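Furniture take-back: read the small print

Wednesday, March 25, 2026

Somstead has joined the list of shops offering to collect your old sofa when you buy a new one. The leaflet has come through most doors in Zistport by now, green ink and all, and several readers have asked whether it is worth taking up. My answer is maybe, but I would want a few things in writing first.

The headline offer is collection "from £3". That price is for a single dining chair. A sofa that seats more than two is priced "on enquiry", and when I enquired I was given one figure by the shop and another by the phone line. Neither would put theirs in an email.

Then there is the claim that 302 sofas were "given a new life" last year. I asked what that covers. Resold, it seems, but also stripped for parts, and also "energy recovery", which most of us would call burning. How many ended up in each group they could not tell me. Kanaan, who run the rival scheme, say 804, and were no clearer about what happened to them.

Fire labels matter too. Both firms turn away anything upholstered that has lost its label, and plenty of people cut theirs off years ago. If the crew turns up and can't find one, they leave without the sofa and Somstead keeps the booking fee. Check under the seat cushions and along the base before you ring. 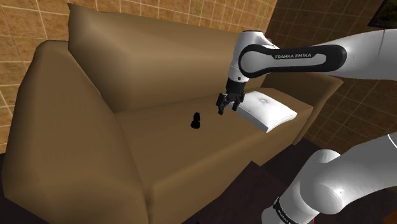
The council's own bulky waste service is slower and has a dreadful booking page, but the price is fixed and printed. Folik, the reuse shop behind the market, will still collect a clean sofa free of charge if it has its label, though the wait was 2 weeks when I last asked.

Somstead say they will publish a full breakdown in September. I have put it in my diary and will report back if it appears. Readers who have used either scheme are welcome to send us their receipts, especially where the final price differed from the quote.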